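Siiri Strazds and the slow business of squash

I had been told to bring boots to Trurville, and I'm glad I listened. Siiri Strazds met me at the gate on 10th April with mud up to her knees and a tray of seedlings balanced on one arm, and we were talking about seed before I'd even shut the car door.

She grows pumpkins and winter squash on a long sloping field above the village, and has done for 16 years. She doesn't grow anything else to sell. There are a few rows of beans and some leeks behind the shed, but those are for the kitchen. "I tried being sensible," she says. "I did lettuces for a season. I hated every single one of them."

What she loves is the variety. Her seed tins fill a whole wall of the potting shed, each with a strip of masking tape and a name in pencil. Some came from catalogues, some from swaps, and a good many are her own crosses that never got a proper name at all. The one she is proudest of is called Bamenero, a small, deeply ribbed squash with flesh so dry and sweet that she eats it roasted with nothing but salt. It took her seven summers to get it to come true from seed.

"The first year I had one good fruit. One! I carried it round the house like a baby. Then I saved every seed in it, and the next year I got all sorts, long ones, warty ones, a thing like a grey football. You just have to keep picking the plant you like and be rude to the rest."

Being rude to the rest means pulling them up, and she admits she's bad at it. There's a corner at the bottom of the field where the rejects go to live out their days, and it produces more fruit than some of the proper beds.

I asked how she keeps the crosses clean, with so many kinds flowering so close together. She does it all by hand. In the evening she walks the rows looking for flowers that will open the next morning (they go yellow at the tip, she says, and after a while you can spot them from yards off) and closes them with a bit of tape. At dawn she comes back, peels the petals off a male flower, dabs it into the female, and tapes her shut again. The bees are furious about it, or so she likes to think.

"You've got till mid-morning, if it's cool. On a hot day you've got until breakfast. My sister rings at eight and I never pick up in July, she's stopped taking it personally."

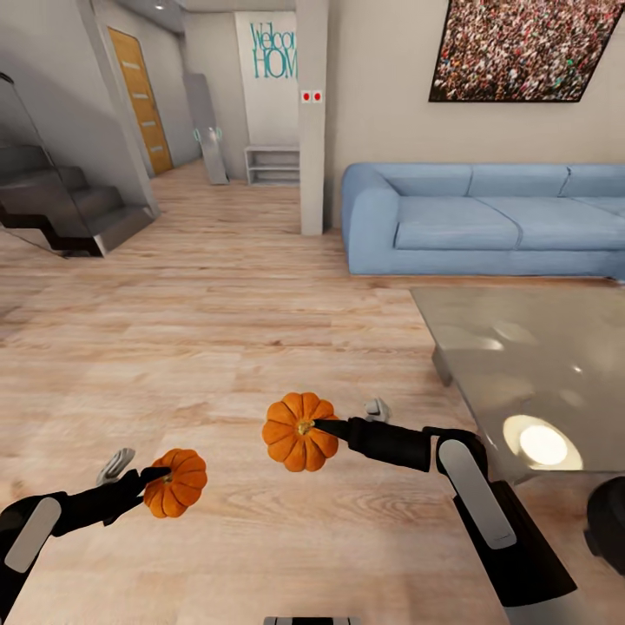
Last season the field gave her 2576 fruit big enough to sell. Most people want the orange ones for the doorstep, and she's perfectly happy with that, though she does slip a cooking card in with every order and hopes. The ones she really wants to talk about are the keepers. Her eyes light up at the word. A squash cut in September and eaten that week is, she says, a sad thing, all water. Leave it somewhere dry and airy and the starch slowly turns to sugar, and by November you have something else entirely.

Her favourite keeper goes by the name of Yule, after the time of year it's ready. It has a thick blue-green skin and a shape like a squashed cushion, and she won't sell one before December even if people beg. Some do. "A man drove over from Mirberg for one in October and I sent him home with a recipe and told him to come back. He did come back! He bought four."

The storing is fussier than I'd imagined. She cuts with a long piece of stem left on, never lifts a fruit by it if it weighs anything much, and cures everything for ten days or so in the polytunnel with the doors open. Then it's up to the loft over the old dairy, on slatted shelves, with none of them touching. She goes along the shelves once a week and presses each one gently underneath, where the trouble starts.

"If it gives, it's soup. I've had a lot of soup."

We had some, as it happens, at her kitchen table, the last of the Yule with a spoonful of something hot and red stirred through it. In April! It tasted of chestnuts. I had two bowls and would have had a third if the seedlings hadn't needed moving before the light went.

This year she has sown 1090 seeds, a few weeks behind where she'd like to be, and has room for 700 plants if she keeps the spacing tight. She's giving the spares to anyone in the village with a compost heap. A new cross is going in by the top hedge, Bamenero on one side and an old flat Italian type on the other, and she talked about it the whole way down the field, stopping to show me with her hands how big she thinks it might be.

I wanted to know what she'd say to somebody starting out with one small garden and no loft.

"Grow two plants. Not six, everyone does six and then they can't find the path. Put them on the richest, smelliest heap you've got, water the roots, leave the leaves alone. And for goodness' sake eat one before you carve it."

Siiri's seed list comes out after Christmas each year, on paper, and she'll post it to anyone who sends a stamped envelope. Field visits run through September by arrangement. Bring the boots.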